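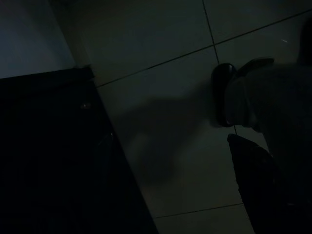 Drestham Building Care is recruiting participants for a paid study of slip resistance on residential tile floors. The study compares how a floor feels underfoot before and after a change of cleaning product, using the occupant's own rating and a swing-arm friction test. The surface of interest is ordinary pale floor tile in rooms that are used with little light, such as hallways, utility rooms and ground-floor kitchens in the evening. Floors of natural stone, wood, vinyl or poured resin are outside the scope.

Reading time: 3 minutes
Print this page | E-mail this page

Background

Most published friction values for tile are measured on new, unglazed or lightly glazed samples in a laboratory. Values on floors that have been walked on and mopped for years are harder to find. Residue from detergent is one suspected cause of low readings on older floors, and wear of the glaze is another. The present study is designed to separate the two. It follows a pilot completed in October, which covered rental apartments only.

Who can take part

We are looking for 57 households within the Veltwood city limits. To be eligible, you must:

- be 18 or older and live at the address full time
- have at least one room with a continuous floor of ceramic tile, with an open area of 100 square feet or more
- have had the floor in place for at least 2 years
- be the person who usually cleans that floor
- be able to keep pets off the floor during each visit

Renters may apply. Written consent from the landlord is required before the first visit, and we supply the form. Floors with underfloor heating are accepted if the heating can be turned off the night before. Floors that have been sealed or treated with an anti-slip coating are not accepted, even if the coating is old.

What is involved

The study period is 28 days per household, with a visit on the first day and another on the last. Each visit takes up to an hour and a half. At the first visit, a technician marks three test positions with removable tape. One position is in the middle of a tile, one is on a grout joint, and one is in the walking path between two doors. Friction is measured at each position, first dry and then with a fixed amount of water.

Between visits you use only the cleaner we provide, at the dilution printed on the bottle, and complete a one-page log each time you mop. The log asks for the water temperature, the type of mop and whether the floor was rinsed. Please do not wax, steam or polish the floor during this time. Spills may be wiped up with plain water.

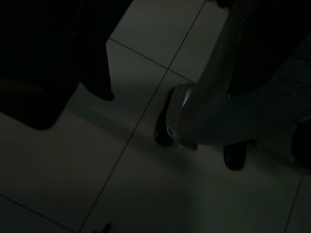
Payment

Participants receive $100 after the second visit. There is no partial payment for households that withdraw, but you may keep the cleaner. Participants may withdraw at any time without giving a reason.

Data and risk

Friction readings are stored under a household number. Names and addresses are kept in a separate file and deleted when the final report is issued. The water used in the wet test is removed by the technician before leaving. The tape has been checked on glazed tile and leaves no mark - older cement grout may show a faint line until the next cleaning.

How to apply

Request an application form from Bindu Achari, study coordinator, at the Drestham office in Veltwood. Return it with the approximate age of the floor, the room dimensions and the name of your current cleaning product. Technical questions go to Krishnamoorthy Alva, who is responsible for the test method.

Posted 2020-01-15

Comments

Ashwin Namboodiri: Our kitchen is tile but the hallway next to it is vinyl. Does the hallway rule us out?

Bindu Achari: No. Only the room being tested has to be tile throughout. Please give the kitchen dimensions on the form.

Skarphéðinn Juhl: Is the cleaner scented? My wife reacts to lavender.

Bindu Achari: It is unscented. The full ingredient list comes with the consent form.

Prakash Unnithan: We replaced four cracked tiles last summer, rest of the floor is original. Still OK?

Krishnamoorthy Alva: Yes, as long as the test positions can be placed on original tiles. Note the replaced ones on a sketch when you apply.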